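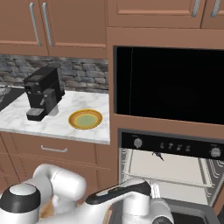 ## When the kitchen arm stops with the oven open

Last updated July 26, 2019

In December our Husus arm stopped in the middle of pulling out a baking tray. The oven was at 200 °C, the door was down, and the gripper had closed on the tray and would not let go. Nothing burned and no person was hurt, but I did three wrong things in the first minute, and the tips on this page come mostly from them.

My first mistake was to push the arm away by hand. The brakes close when the motors lose power, so the arm did not move, but the tray did, and it came forward off one of its supports. The second mistake was to press "Resume" on the tablet before I had read the message. The third was to leave the oven on the whole time.

### What to do first

1. Press the red stop button. On our arm it has to be turned to the right before it comes out again, so it cannot be released by accident.
2. Turn off the oven with its own knob. Do not trust the recipe program to do it. Our program was waiting for the arm, and the oven was waiting for the program.
3. Keep children and animals out of the kitchen. We use 80 cm as the closest distance for anybody who is not wearing gloves.
4. Leave the door open if it is open. If you try to close it, you can hit the gripper or the wrist, and the wrist is the expensive part.
5. Write down the message from the screen before you restart anything.

Wait until the oven is cool. With the door down, ours needs less time than I expected, but I still check with a kitchen thermometer on the tray and not with my hand.

### Freeing the tray
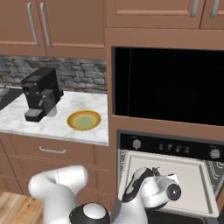 Put a folded towel under the front edge of the tray and ask a second person to hold it level with two gloved hands. Only then open the gripper, using the small release key from the box. Without the second person the tray will tip when the fingers open, and everything on it will slide to the front. A cookie tray is not so heavy, but a roasting pan with fat in it is a different matter, and I would let that one cool completely.

When the fingers are open, push the tray straight back on its supports. Do not take it out past the arm. After that you can use the brake release and lead the arm away slowly, starting from the shoulder. If you start from the wrist, the elbow goes down and can touch the oven door.

### What was the reason in our case

The log from that evening has 2,261 lines, and I read them with a cup of tea over two days. The arm felt more resistance than its limit and stopped, as it should. The tray was catching on the rack support at the left side. I had bought it from Melwood, and it is a little wider than the Kassab tray that the program was taught with. For a person it is no problem, you just wiggle it. The arm pulls straight.

So my advice is:

- Use only the tray you taught the program with. Mark it with a scratch on the bottom, not with a sticker (it will come off in the heat).
- After you buy a new tray, do a cold test with an empty tray and watch it to the end.
- Wipe the side supports every week. Burned sugar is enough to make a tray stick.
- Do not raise the force limit to make the message go away. The previous value was there for your safety.

### Keep a place to put things down
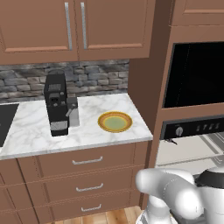

A stopped arm is easier to deal with when you have a free piece of counter close to the oven. Before the accident I kept a bread box, a scale and a bottle of oil on ours, and I had to turn around with a hot tray and look for a place. Now I follow a simple rule: only things that can stay there during baking are allowed. The coffee machine stands farther from the oven column, and the empty dish with the yellow rim can be moved with one hand if I need its spot. Marble does not like sudden heat, so put a wooden board down first.

### Small things

The rubber pads on the gripper get hard with time. We change them after 200 oven cycles. The shop in Rondton sells them in pairs, and it is better to change both.

Do not spray oven cleaner when the arm is near. The mist goes into the joints. Park the arm, cover it with a cotton cloth, and clean the oven with a paste of baking soda.

Keep the release key on a hook by the kitchen door. Ours was in the box, and the box was in the basement.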